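Toy returns hub moves bin packing to two-armed stations

Visser, the toy wholesaler, has put two-armed robot stations to work in the returns hall of its Jorudow warehouse, and the eight people on the sorting line have new duties as a result. The stations went live in March after a trial on the late shift.

Returned toys used to be tipped onto a long bench and sorted by hand into blue bins, one bin per order. The stations, supplied by Bredeo, now do the placing for small plastic items. A worker sets the toys out on a white table, checks them for damage and starts the cycle.

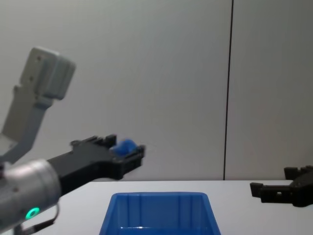

Issue 555, page 6

"My wrists are better and my feet are about the same," said Ineke Lambrechts, who has worked on the line for six years and now looks after two stations. "You still walk a lot. You're fetching, checking, taking bins away. But you're not doing the same reach all night."

Sorters have been retrained as station operators and moved up one pay step. Two of them declined and transferred to goods-in, where the work is still done by hand. The company says there were no layoffs, and that one vacancy on the line will stay unfilled until the fall.

Lambrechts said the hardest part was learning when to leave the arms alone. A toy that lands on its side in the bin is accepted, and operators have been told to stop straightening them. "It bothered me for weeks," she said. "I like them facing up."

Soft toys, anything with loose parts and all boxed sets are still handled at the bench. Farm and zoo figures made up most of the first month's work because they come back in large numbers and seldom break.

Shift lead Ezequiel Bermúdez said output per hour is a little below what an experienced sorter manages, but steadier across the night. Breaks are easier to schedule, he said, as an operator can hand over a station between bins. He has asked for a second screen in the hall — operators now share one to see which stations are waiting.

Some workers have raised concerns about noise and about standing alone at a station for long stretches. Management has agreed to rotate people every two hours and to place the next stations closer together.

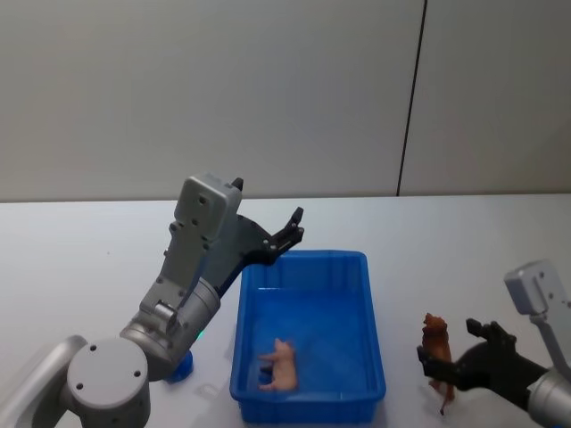 Fenia site to follow

Visser plans to install the same stations at its smaller Fenia site later in the year. Staff there will spend a shift at Jorudow beforehand, with Lambrechts among those showing them the work. The number of stations has not been settled.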